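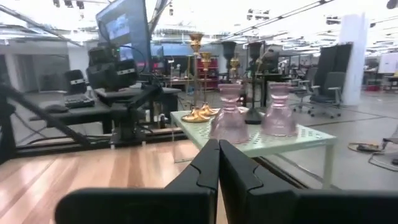

Tableware and small furnishings: progress to October 18, 2019

Prepared by Nanna Thoroddsen for the Riscombe Fund

1. Where we are

The grant was for setting up a lending stock of table decorations that community groups in Kusenbridge can borrow for meals, weddings and memorial teas. Sorting and cataloguing started in March and is now mostly done. The catalogue stands at 995 pieces, against 120 when we applied. Most of the increase came from the Altıntaş banqueting rooms, which closed in the spring and passed on nearly everything from their store cupboards.

2. Glass and candlesticks

These were the slowest part of the work. Much of the glass arrived in mixed boxes and had to be matched by shape before it could be given a number. The pale pink vases, with the flared base and narrow waist, are listed as pairs and will only go out as pairs. They have been the most asked-for item so far.

Candlesticks are grouped by colour first and height second. We tried it the other way round and borrowers found it confusing, as most of them want all gold or all black and are not fussy about size. A typical small set now has gold and black sticks in mixed heights with one pair of vases, and it fits on a single side table. The mint-green metal table with the perforated top is a good size for laying a set out before it is packed.

Lukian Dmytriv has written the packing notes. Tall sticks lie flat, vases travel upright with paper inside and out, and nothing goes on top of the glass.

3. Loans

We have made 35 loans. Two vases came back chipped and have been taken off the list. One box of napkin rings was returned to the wrong address and took a fortnight to reach us. There were no other losses.

4. Spending

Shelving and boxes came in under the estimate. Packing paper went over, and we expect that to continue. The booking system, Cika, is paid for until the end of the grant. We would like to move the underspend on shelving across to packing materials and ask for your agreement to this.

5. Still to do

- Finish numbering the tablecloths, which have not been measured yet
- Replace the handwritten labels on the candlestick boxes
- Agree a deposit for the larger sets
- Put the packing notes on the borrowing page

The tablecloths are the only item running late. Lukian has set aside time for them next month and the figures will be in the next report.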